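# How to put a quilted bedspread on a child's bed so it stays straight

I change the beds at home every Friday, and for a long time the bedspread in the small room was crooked already by the evening. My neighbour Jaxon Ouellet showed me a slower way and I have used it since November.

**You need**

- the quilted bedspread
- a fitted sheet, already on the mattress
- one free chair
- up to 2 minutes more than usual

**1. Clear the bed completely.** Put the pillow and all the small things on the chair. Please do not push them to the foot of the bed, they will only go under the cover.

**2. Pull the sheet flat.** A fold in the sheet will show through a thin quilt. Ours is a Prirnura sheet for a mattress of 52 cm, and its corners need a strong pull.

**3. Fold the bedspread in half, long side to long side.** Lay the fold on the middle line of the mattress. Then open the upper half towards the wall.

**4. Use the stitching as your ruler.** The lines of a quilt are better for this than the print. Choose one line of corners near the middle and make it run straight from head to foot. Stars and other small figures are scattered, so the eye cannot follow them.

**5. Smooth from the middle to the sides.** Use the flat hand and do not press hard. If you start at the edge, the filling makes a wave in the centre.
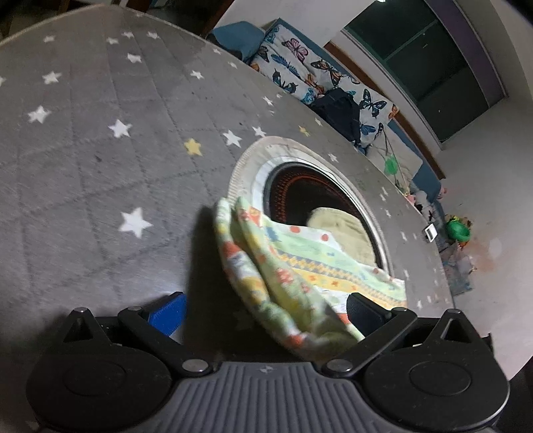
**6. Check the piping.** The edge should hang at the same height along the whole side. If it is lower at the foot, lift that corner and move it, do not drag the whole cover.

**7. Return the small things last.** Cloths and soft things go back folded, or in a basket if there are many. The pillow can go on top of the quilt or under it. We keep it under, then the cover needs to be turned down by a hand's width first.

For washing, follow the label. I dry ours flat over two lines and turn it once.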